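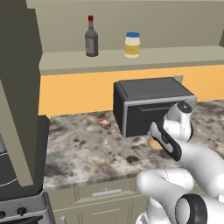 Three weeks with the Adik kitchen pack

Home Posts Robots Workshop About Contact

I finally bought the Adik kitchen pack in April, after going back and forth on it all winter, and I've been having so much fun with it that the review is late. It's a simulated kitchen plus an arm you can program, sold as a download by Witalham. Mine cost 63 dollars with the hobby license (there's a pricier one for schools, which I haven't tried).

Setup was the part I dreaded. The download took 47 minutes on my slow connection, and then it just ran! No hunting for drivers, no missing files. My desktop is six years old and the fan does get loud, but the arm moves smoothly as long as I keep the shadows on the simple setting.

I started with the oven door, the black one sitting on the granite. My first scripts had the fingers coming in much too low. You set an approach point, then a grasp point, then a pull, and the little preview lets you nudge each one before you commit. I love that preview. I must have spent a whole evening on the approach alone, sliding it a hair at a time toward the handle, and I went to bed happy. 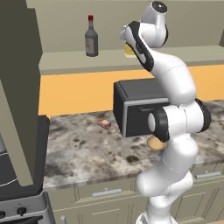 The joint panel is where I'd like to see some work. Every joint gets its own slider, and the sliders jump if you drag them fast, so I've gone over to typing the angles in. A 90 in the wrong box will swing the elbow somewhere very silly, and undo only goes back one step. Save often.

I also tried the Lenisine add-on, which swaps in different groceries and moves them to new spots each time you reset. It's great for finding out that your clever script only works when the bun is exactly where you left it (mine did, for days). The Baláž planner comes bundled too, and it's slower than I'd like, though the paths it picks look lovely and I've mostly stopped writing my own.

The manual is good, plain writing with short samples you can paste straight in. The index is a mess, so use search.

Next up is the bottle with the red cap on the shelf. I have half a script for it already, and the reach is giving me trouble.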